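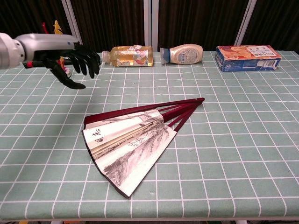 Moving a save from the old handheld to the new one without losing it?

posted by halonen_fan, July 3, 2018

I've got 182 hours in Kasovberg on my old handheld and I'm picking up the newer model when the next pay comes in. The shop will give me $100 for the old one as a trade-in, but only if I hand it over the same day. So I get one crack at this, standing at a counter, with a teenager watching.

The transfer screen says my system data will be moved but "some titles may be excluded." It doesn't say which titles. I've looked through every menu and the closest thing to a list is a picture of a cartoon truck. I don't have the online backup subscription and would prefer not to start paying for one just to rescue a single farm. There are also 17 smaller games on there, but I could live with losing those.

Does the Kasovberg save come across or not? And does the memory card have to be in the old unit or the new one while it's happening?

Kelludau

It comes across. I did mine last month. The save lives on the internal memory, and the card only holds the game itself, so leave the card out of both units until you're finished, then put it in the new one and let it complain for a bit.

A few things the cartoon truck won't mention. Both units need to be plugged in, and the old one will refuse to start if it's under half charge even when it's on the charger. Both have to be on the same wireless network, so doing it at the shop counter is a brave choice unless they'll give you the password. And it's a move, so once it's done the old unit has nothing on it. Don't press cancel when the bar sits at the end. Mine sat there long enough for me to make a cup of tea and drink it.

If I were you I'd ask the shop whether they'll hold the trade-in price overnight. Mine grumbled and then did it.

One catch: if you've got the Halonen expansion, you have to download it again on the new unit before you open the save. Open it without and the game loads you into the base version of the map, and it'll offer to autosave over the top. Say no.

nonano_nonstop

just buy a bigger card. I got one for 300 of the store points and never had a problem

gravelpit

A bigger card won't help, for the reason Kelludau gave: the save isn't on the card. It's a lovely thing to own all the same.

I'd only add that you should run the system update on both units first. If the versions don't match, the transfer stops at the pairing step with an error code that the Nonano support page describes as "an error." There's meant to be another update in August, so if you can do the swap before then, that's one less thing to download.

halonen_fan

Thanks all. Shop says they'll hold the price until closing tomorrow. Updating both now — the old one wants 17 minutes, then changed its mind and wants an hour.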